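Tovstead, zweites Album, auf Vinyl gehört. Ein paar Notizen zu Pressung, Mix und Stücken. 1/6

Besetzung unverändert: Mirela Brandão Gitarre und Gesang, Naomi Shirima Bass, Beatrice Athumani Schlagzeug. Neu ist Mwanaisha Makokha an der Orgel, zu hören auf drei Stücken. Erschienen im Januar bei Droton. 2/6

Seite A beginnt mit »Genville«. Riff in Drop D, mittleres Tempo, die zweite Gitarre setzt erst nach dem ersten Refrain ein und liegt eine Oktave höher. Der Bass ist weit vorn gemischt und leicht angezerrt. Bei 100 Hz trägt er etwas dick auf, auf kleinen Lautsprechern fällt das kaum ins Gewicht.

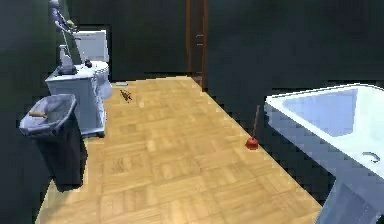

3/6
»1802« ist mit fast neun Minuten das längste Stück. Der Mittelteil steht im Siebenachtel, das Solo läuft über zwei Akkorde und kommt ohne Effekte aus — nur Amp und etwas Federhall. Die Rückkehr zum Thema wirkt geschnitten, der Hall der Snare reißt hörbar ab.

4/6
Seite B fällt anfangs ab. »Temba« hat eine gute Strophe und einen Refrain, der vier Takte zu lang ist. Die Orgel doppelt dort die Gitarre, statt Platz zu lassen. Die Ballade danach ist besser: trockener Gesang, Besen, kein Klick.
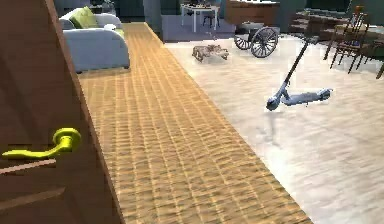 Tür und Boden, Seite B läuft.

5/6
Produziert hat Lilian Shirima. Der Dynamikumfang ist größer als beim Debüt, die Becken sind weniger scharf. Zwischen 2 und 4 kHz bleibt der Gesang trotzdem vorn. Auflage 3000 Stück, mein Exemplar liegt plan und knistert nur in der Einlaufrille.

6/6
Anspieltipps: »Genville« und die erste Hälfte von »1802«. Das Debüt bleibt für mich knapp davor, wegen der Songs. Klanglich ist das neue klar besser.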